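News > Company > Releases

Products Service Careers Press Contact

Drudalura puts two-armed robots into Varninthorpe prep kitchen, packing crew moves to day shift

VARNINTHORPE – Drudalura, maker of kitchen automation software, and catering firm Szalai said today that two-armed robots will take over most of the produce sorting and box filling at Szalai's Varninthorpe prep kitchen. Start is March. Work covered: whole vegetables out of trays, into meal boxes, trays back to the rack.

The kitchen packs produce boxes for canteens and small offices in the region. Until now the filling was done by hand, on a shift that began at 4 in the morning. That shift goes away. The 14 people on it move to a 7 a.m. start at the same base pay, and the early-hours supplement is folded into the hourly rate for the first year.

"The early shift was the hardest one to staff and the hardest one to live with," said Birutė Laur, operations manager at Szalai. "People wanted mornings with their kids. Now they get them. No one is being let go over this, it's in the agreement and we signed it."

What changes on the floor. Crew members no longer stand at the counter for the full shift picking and placing. They check finished boxes, handle the soft items – berries, herbs, ripe tomatoes – and step in when a robot stops and asks for help. Three of the crew have trained as cell leads and can pause, restart and re-teach a task without calling Drudalura. More lead places open up in the summer, with a pay step attached.

The tasks were built in simulation first. Drudalura's team modeled counters, trays and everyday clutter and ran the picks there over and over before any hardware was installed. Peppers were an early test item. Smooth skin, uneven shape, easy to bruise if the grip is wrong.

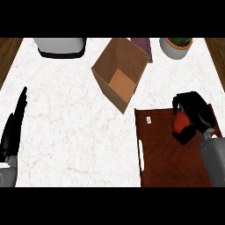 Simulated pick: the right gripper holds a red-orange bell pepper at the tray. Rendering: Drudalura

"We put ordinary things on the counter on purpose," said Sølve Nygård, who leads simulation at Drudalura. "A kitchen is never tidy the way a lab is tidy. If the software only works on a bare surface then it's no use to Birutė's people."

Crew members had a say too. Over the winter they sat in on review sessions, watched simulated runs and marked what they would of done differently. Several of those notes went into the release version, among them a slower approach over the tray edge and a longer wait before the arm reaches into a box somebody is working near.

"I've packed boxes for years, I know when a pepper's going to roll," said Emrys Ruddock, one of the new cell leads. "First time they asked us. I was pretty skeptical and parts of it still bug me, the stop tone for one. But my shoulders are looking forward to it."

Training is on paid time. Each crew member gets 60 hours, split between classroom and floor, before working next to a running cell. The course was written by Tammont, a workplace training provider, and ends with a practical check. Anyone who does'nt want to work with the robots can transfer to goods-in or dispatch with no loss of seniority.

"The part we spent longest on was handover – who does what when the machine stops," said Tiina Pesonen of Tammont. "That has to be boring and clear."

Szalai will review staffing, injuries and overtime with crew representatives after the first quarter and post the results in the break room. Robots run only while trained staff are on site. No night running planned.

Terms of the deal were not disclosed.

Drudalura develops task software for robots in food preparation. Szalai supplies produce boxes and prepared ingredients to workplaces.

Press contact: Cameron Ellery, Drudalura communications. Interviews with the crew on request, mornings after 7 best.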